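Ploton community help: Saves and updates

Old save won't load after updating Zullar
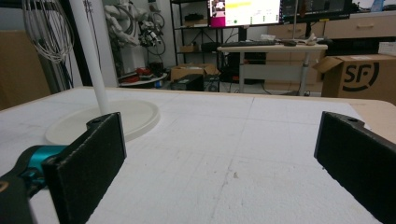 Posted by Consolacion Mangubat, November 23, 2019

Hello everyone, and sorry in advance for the long post! I have been playing Zullar since May, mostly in the evenings once the house is quiet, and I have one big city that I'm very fond of (two rivers, a harbor, and a tram line I must have rebuilt a dozen times). Last night the game updated itself while I was making dinner, and now when I pick that save from the list I get the loading bar up to 83 percent and then it drops me back at the main menu. There's no error message or anything, just the menu music.

My newer saves open fine, the little practice ones. It's only the big one, which was at year 375. I do have the Drikel building pack installed, but I've had that from the beginning and it never gave me trouble before. I've restarted the computer and tried the autosave too, and it stops at the same spot. Is there any way to get my city back, or should I be grieving?

rangelfan_tess

Don't grieve yet! I had the very same thing with my mountain town and I got it back, so please take heart. The update changed how building packs are read, and any save with pack buildings in it will stop loading if the pack is older than the game. Practice saves are fine if you never placed anything from the pack in them.

Before you do anything else, copy your whole saves folder somewhere safe, like the desktop or a thumb drive. Then turn off automatic updates for the game so it doesn't shift under you again while you're working on this. After that, open the pack manager from the main menu and look at the version next to Drikel. If it says anything lower than 4, remove it, close the game all the way, and install it fresh from the pack page. Don't load the city while the pack is missing, even if the game offers to. It will swap your pack buildings for empty lots, and if an autosave happens then, you'll be glad of that copy on the desktop.

Mine took a very long time on the first load (I went and folded towels) and after that it was back to normal. A few of my roads had lost their street names, but I could type those in again. Let us know how the trams are doing!

Old Hobb

Same here. Reinstalled the game, didn't help.

pennywhistle

Tess has it right about the pack. One small thing to add: if the fresh install still shows the old version number, there may be a leftover folder called Rangel inside the packs folder, from back when the two packs were sold together. Move it out and start the game again. I kept mine on the desktop for a week in case I needed it, and then I threw it away.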